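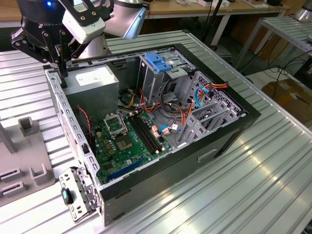 Review: Wogan Task Planner, Release 3
Published July. By the Automation Methods Section, Durport

Wogan is a planning and perception package for manipulators engaged in the disassembly of electronic equipment. It is supplied by Koder under an annual licence and is intended for laboratories that already operate their own arms and cameras. The Section assessed Release 3 on its desktop computer cell as part of the Paltholm recycling program.

Installation was completed without difficulty. The planner reads a task file in plain text, in which each step names a component, an approach direction and a condition for success. Staff with no background in motion planning were able to write valid files after a short introduction. The colour-coded step viewer deserves particular mention, as it shows clearly which precondition has prevented a step from being scheduled.

Perception is the stronger half of the package. Release 3 merges views from fixed cameras with those from the wrist, and rigid parts with distinct outlines were localized reliably. An open tower lying on its side, with its power supply, motherboard and drive cages facing upward, is the kind of arrangement the model library was built for.

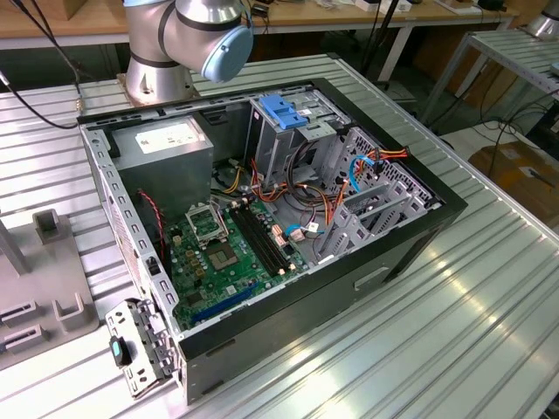

Cabling is handled less well. The planner treats a bundle of power wires as a single fixed obstacle, and in consequence it rejects approaches that an experienced operator would consider safe. The margin can be reduced by hand for each step - a tedious exercise where several bundles cross the same case. Of 1,085 plans requested during the assessment, the first 1,000 were run with the default margin, and it was in these that most of the needless rejections occurred.

The wrist view is most useful at close range, where the state of a small latch or lever must be established before a grasp is proposed. The software permits such states to be declared as preconditions, and this feature behaved as documented.
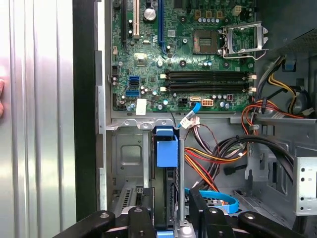 Wrist camera view of the motherboard, with the socket bracket open and both memory slots empty.

Documentation is thorough but poorly indexed. Log files are written in a proprietary format, and the export tool supplied with the package omits the time of each replanning event. The Section has asked Koder to correct this.

Release 3 is recommended for cells handling rigid components. Laboratories whose work consists chiefly of cable removal should defer purchase until the obstacle model has been revised.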